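3.2 Wear and stray items in the storage bins

The bins in the Sedden store are open sheet-metal boxes with sloping sides. They are kept on tables in pairs, one behind the other, and filled with coloured blocks that are later picked out and sorted. Of the 263 bins we inspected in June, 253 were still in daily use. The remainder had been set aside at Koppel and were inspected there.

For each bin we noted the state of the floor, the walls and the rim, and anything lying inside that did not belong to the contents. Floors were graded from 1 (no marks visible at arm's length) to 4 (marks over the whole surface). Contents were left as found - we did not empty a bin before grading it.
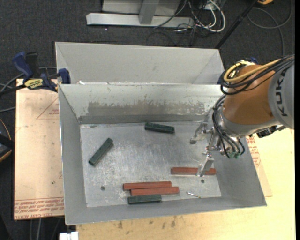

Figure 3. Open metal bin with green and reddish-brown blocks. The floor is scratched and the back wall has a worn band below the rim. A small screw lies near the front wall.

Scratches on the floor were the most common form of wear and were recorded in 133 bins. Many of these bins also had cloudy smears, which we did not grade separately. The wall in Figure 3 shows a second type of wear: a broad brownish-grey band with ragged upper edges, with paler metal near the rim. Side walls were usually in better condition and are left out of the grades below.

Stray items were mostly small fixings. They are easy to miss among the blocks, particularly where the floor has bright patches of its own. The Besa checklist has no line for them, and we added one before the second round of inspections at Mostine. Holes in the floor were noted by position only.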